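Slide 4. Good, so that's the signing bit done, and thank you for bearing with me through it. Now passwords on shared documents, which I know half of you at Kiltton have been waiting for since June (hello, Oisín Heffernan!).

Ask who still sends the password in the same email as the file. Wait for the hands, and put mine up too.

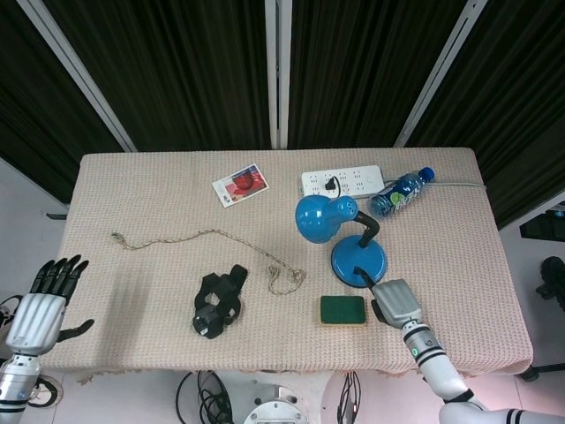 Then on to certificates, nice and slowly. We had 445 files to lock at Bakomow and only 17 people who needed to open them, so one shared list did the job.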